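Thursday, October 31, 2024
Bookmark migration, notebook entry
Status: import done, tag cleanup under way, feeds not started

Picked up where the September entry stopped. The old shared bookmark account (the Enwood one) is now exported in full as a single HTML file. The export keeps title, URL, date added, tags and the private flag. It drops the notes field on anything saved through the old browser button. Compared a handful of records against the live account and the notes are there on screen but missing from the file. Will have to be pulled through the API or typed in again.

Loaded the file into Dovine on the test instance first, then production. Test import rejected the file outright. Cause was a stray byte order mark at the top, plus curly quotes in some titles that had been saved under a different encoding. Re-saved as UTF-8 without the mark and it went through. Left the original untouched in the archive folder with the suffix _raw. Please work from the other copy.

Production import: 381 links in. Duplicates are matched on exact URL only, so http and https versions of the same page come in separately, as do addresses with and without the trailing slash. Anything with campaign parameters on the end is also treated as its own link. Wrote a short normalising script that lowercases the host, strips the parameters and the slash, then writes a list of probable matches for a human to approve. It does not merge anything by itself. Leave it that way. A few course pages serve different content depending on the parameter and would be lost.

Dead links: ran the checker overnight at a low request rate. Results are in the sheet, colour coded by response. Treat the 403s with caution. Several library databases refuse automated requests and open normally in a browser. The 404s can be looked up in a web archive and the archived address put in the second URL field, with the tag "archived". Redirects that land on a home page count as dead.

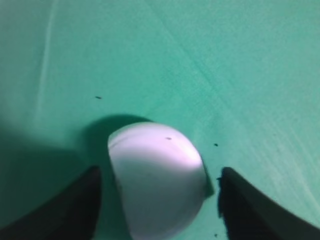
Tags are the larger job. The old service used spaces as separators, so multi-word tags were entered every possible way: instructionaldesign, instructional-design, instructional_design, InstDesign. Dovine uses commas and is case sensitive. Working rules until someone objects:

- lower case throughout
- hyphen between words
- singular form, except where the plural is the normal name of the thing
- no tags for file type, that has its own field
- no personal reminder tags (toread, forlater) in the shared collection

The toread items go to a private list for whoever saved them. Where the saver cannot be identified, keep the link and drop the tag.

Unresolved: "media" versus "media-literacy". The first has been used for anything with a video in it as well as for articles on news and advertising. A bulk rename would be wrong in both directions. These need to be opened one at a time. Same trouble with "open", which covers open access, open textbooks and open source software.

Considered Padel as an alternative front end for staff who only want to browse. It reads the Dovine database directly and the search is faster, but it flattens nested collections to one level and the keyboard focus disappears in the filter panel. The second problem rules it out for us until fixed. Reported it on their tracker with steps to reproduce.

Maeng plug-in for the learning management system: installed on the sandbox course. Embeds a filtered list in a module page and refreshes on a timer. Two faults so far. The list ignores the sort order set in the collection and falls back to date added. Links open inside the embedded window, where most publisher sites refuse to load. Setting the target to a new tab in the template fixes the second. No fix yet for the first. Students on phones get a narrow column with the description truncated, which is tolerable.

Backups: nightly database dump is running, kept for two weeks. Did one trial restore to the test instance. Links and tags came back, thumbnails did not, as they live in a separate directory outside the dump. Added that directory to the job.

Next:
Pull missing notes through the API before the old account's subscription lapses.
Approve or reject the probable duplicates.
Finish "media" and "open" by hand.
Set up the RSS feed per collection and check that the staff newsletter template still parses it.
Ask for write access to the sandbox course template, current access is read only and the new tab change was made through a temporary login.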